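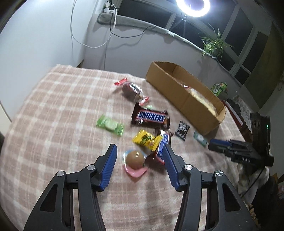
Ledik Single Listing

Job advertisement, one position, one location
Item: LD-214
Runs for 14 days from the day it goes live

The Single Listing is for employers who have one opening to fill and do not want a subscription. You write the advertisement, we check it and post it on the Ledik site, and applications go to the email address or mailing address you give us. There is no account to keep open when the listing ends.

What the listing includes
Job title, employer name and city
Up to 547 words of job description
Pay range or pay grade
Minimum education and experience
Last date to apply
One attached file (application form or full job notification, PDF only)
Placement in the daily email to job seekers who follow your city or your field

Pay range is a required field. Listings sent in with "market competitive" or a blank in that space are returned for correction, and the 14 days do not start until the corrected version is posted.

How to place an order
Fill in the order form and attach your PDF if you have one. Listings received before noon are normally checked the same business day. You will get a proof by email. Read the closing date and the contact address on the proof with care and reply with "approved" or with your changes. Two rounds of changes are included. After the listing is live, you can still change the contact address and the closing date at no charge. A change of job title counts as a new listing.

If you are advertising more than one position, please do not put them all in one job title. Use the Goossens Multi Listing, which gives each position its own page and its own closing date under a shared employer heading. Public offices that have to run a notice in a printed newspaper as well should look at the Ternier Print and Web order, where the wording is set once and used in both.

Receiving applications
Applications are passed to you as they come in. We do not screen, rank or shorten them. Employers who would like them gathered in a single file can add the Orska Applicant File, delivered the morning after the closing date as a spreadsheet with the résumés in a folder. It has to be ordered before the listing goes live and cannot be added afterward.

What we do not post
Openings that ask applicants to pay a fee, buy a starter kit or send a copy of a bank card
Openings with no named employer
Commission-only sales positions
Notices for positions that have already been filled

Extensions and refunds
A listing can be extended once, for another 14 days, at half the original price. Ask for the extension before the last day. If you fill the position early, write to us and the page will be marked closed. Unused days are not refunded. A listing that we decline is refunded in full.

Questions about an order: Dilwyn Mathias, employer desk
Invoices and purchase orders: Mandla Lekota, accounts

Please quote your order number in the subject line.

Page updated September 17, 2018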